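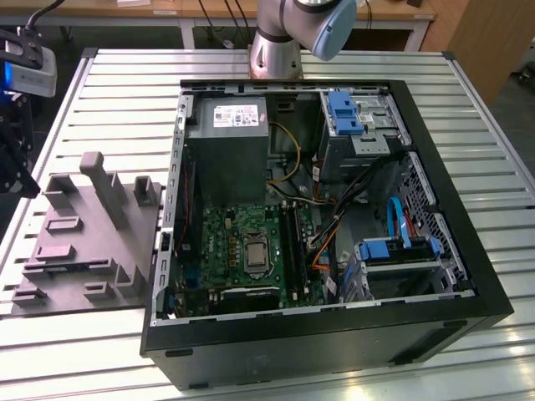
Friday, January 12, 2024

Side off at last. Took twenty minutes to work out that it slides back before it lifts, and by then I'd gone and got the big screwdriver out, which was a silly idea. Old tower on its side on the white slatted table, guts to the ceiling. Cooler off as well. The CPU just sits there in its socket, bare silver, like a coin in a tray. Keep wanting to touch it. Have not touched it.

Green board. Didn't expect to be pleased by that, but I am. All the boards in the magazines are black now.

Writing this in bits. Tea beside me, NOT beside the computer. Learnt that one in November.

Job list as it stood this morning:
old drive out, keep safe
new memory in
paste on the cpu, cooler back
dust
find out why it clicks
ring Sobia back

Done so far: none of it, unless taking things off counts. Well, the dust, a bit.

Sobia rang at ten wanting to know if the photos were safe. Told her nothing has been unplugged that can't be plugged back. Not sure that's a true sentence but it calmed her down. Sobia Hashmi, forty-odd years of being my friend and she has never once made a backup. 1774 photos on that drive by her count, most of them the garden in Ovotov and the wedding. She has them numbered in a notebook but only one copy of the actual pictures. I said buy two memory sticks. She said she'd think about it. She will not think about it.

Later. Had a proper look while the kettle went again. Some thoughts before I forget.

The blue plastic bits are the best thing in the whole case. There's a blue latch on the optical drive bay and a blue handle on the hard drive caddy, and I suppose blue means pull me. Why can't everything be like that. The boiler should be like that. Jaruwan says the big makers all did it for the repair people so they didn't need to read anything. She'd know, she did six years at Veluteck on the returns bench before it moved out to Bandov.

The wiring is another matter. Black and orange and white going off at a slant in bundles, then a red one down the side of the board by itself, and a yellow one looping down past the power supply. I've drawn it in the back of this diary, p. 301, badly. The yellow one looks like a noodle in my drawing. If I lose my place I'll go by that and heaven help me.

Blue SATA cable to the hard drive is the one that matters. That goes back exactly as it was. Wrote BLUE = DRIVE on my hand in biro, since washed off, so writing it here. BLUE = DRIVE.

12.40. Lunch. Cheese on toast, stood up.

Jaruwan came over at one with the memory. She had it in her coat pocket in one of those silvery bags, in with her keys, and she tells ME off about static. Two black slots for it, over to the right of the CPU. I'd have guessed they were for something much grander. She made me hold the radiator first, then the bare metal of the case, then the radiator again, which I think was for her own amusment.

She looked at the old paste on the tissue and made a face. Said it had gone like biscuit. When did I last do it? Never, Jaruwan. I didn't know there was any. I bought the thing from Ansari when they had the shop by the bus station, carried it home, switched it on and that was the whole of my involvement.

She's got a tube of the grey stuff at home but forgot to bring it. So that's that for the cooler until she's been back. Not allowed to switch on without it, she said so three times, once on the doorstep. I wasn't going to! I've got the plug upstairs in the sock drawer. (The lead, not the plug. Can't write and think.)

Things she told me, must keep:
a blob like a pea, don't spread it with a finger
cooler screws go in corner to corner, bit at a time, not one right down and then the next
memory only fits one way round, if it won't go it's the wrong way, don't lean on it
the clicking could be the drive. If it's the drive, copy first, ask questions after

That last one I didn't pass on to Sobia.

Half two. Screws. I had them in an egg cup. Then I had them in a saucer because I wanted the egg cup. Now there's a screw in the egg cup too so were there always some in both? The side panel ones are the big ones and the cooler ones have springs so I can tell those at least. Everything else is a guess. Should have done what Jaruwan does, tape each one to a bit of card with its name on. Have now done this. Four cards say "??".

Price of things, for the record. New machine of the same sort, from the leaflet, 638. Bits to fix this one, if Jaruwan takes nothing for her time, under 100 and that's with the new drive. She'll take nothing for her time but she will take the marmalade, so call it under 100 and two jars. I don't see what a new one would do that this doesn't. I write letters, I do the accounts, I look at the weather in places where my sister is. It got slow, that's all. So did I.

Dust report: front grille, the honeycomb part, I did with the soft paintbrush and the hoover held well off. Holes took ages. The rear panel next, the part with all the rows of slots, did that with a cotton bud till I ran out of cotton buds. Put on shopping list. Also bread, bin bags, the good batteries, stamps.

Did not go inside the power supply. Jaruwan's one absolute rule. It's a grey box with a white label on and a red logo and it stays shut, she says there's a nasty shock kept in there even with the lead in the sock drawer. I cleaned round it like you'd clean round a sleeping dog.

Rang Sobia back. Forty minutes. We did the photos again and then her knee and then whether the garden in Ovotov had the pear tree on the left or the right. She says left. I say right. It's in the photos, so now we both need this blasted drive to work.

Five o'clock and the light's gone. Not doing any more, I'll drop something. Put a clean sheet over the whole lot, tucked the cards with the screws under the corner where I'll see them. Went back twice to check I hadn't put the sheet on the paper with the CPU notes. I had. Moved it.

Tomorrow: Jaruwan after ten with the paste, so be up and dressed. Cotton buds first thing. Memory in while she's watching. Then cooler, both of us, one to hold the torch. Then the lead back down from the sock drawer and we see.

Oh, and it has a little round battery somewhere apparently, for the clock. Ask where. Thats why it always thought it was 2002 when I'd been away. All this time I'd been blaming the electric company.

Must ring my sister. Too late there now. Sunday.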